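Slow hands

I have been back on the books this month. For anyone who hasn't followed along, my job at Griltholm is to put on the gloves and the headset and do an ordinary chore through a robot, over and over, until there is enough of it recorded for the thing to have a go by itself. Before this it was folding tea towels, which I enjoyed more than I let on at work. Now it is filing. Pick a book up off the table, turn it, stand it in the rack, start again.

The target for the first batch is 100 clean runs, and I had a silly idea in July that I'd be through those in a morning. My own hands can do it while I'm thinking about lunch! Through the gloves it is another matter, and I spent my first session learning how to stop squeezing. You don't feel the weight of the book at all, you see, so you grip by eye, and the eye always wants to grip harder than it needs to. We tried the Ernar gloves first and then the Fomar ones, and I like the Fomar pair better, mainly for the thumb, which seems to go where I send it.

Turning is the part that takes the patience. A hardback is kinder than a paperback, as it keeps its shape when you tilt it, but you have to decide early which way you want the spine and then stick to it. If I change my mind halfway the recording has a wobble in it, and a wobble gets learned just as faithfully as the good bits. So I talk to myself under my breath (left hand, lift, wait, right hand) and go at the pace of somebody carrying a full cup of tea up the stairs.
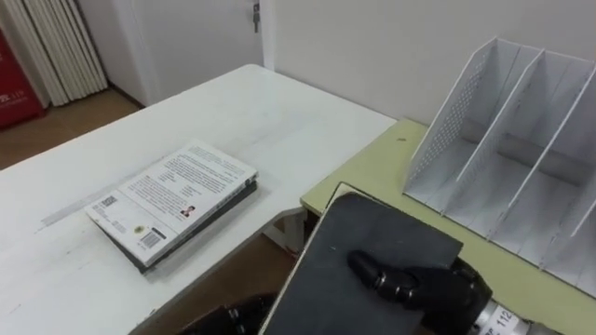 Books and the file rack, from the headset's side of things.

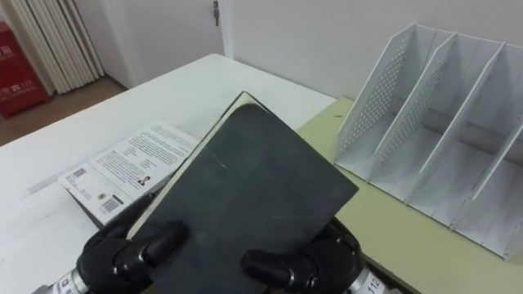

How long does it take before you feel comfortable steering the hands?

For me it was 3 sessions of 45 minutes each before I stopped thinking about my fingers one by one, and a good while longer before I'd have called myself tidy. People who play an instrument seem to get there sooner. My advice is to begin with something soft, take your breaks before you need them, and throw away any run you feel doubtful about, even if it means staying on a bit.

I did have a look at the running total before I went home, everything since I started, towels included, and it stands at 837. I was rather pleased with that, and bought myself a bun on the way to the bus. Next we move to the Herrera wrists, so I dare say I shall be clumsy all over again for a week or two. I'm told they turn further than mine do, and I am already wondering what my elbows will make of it.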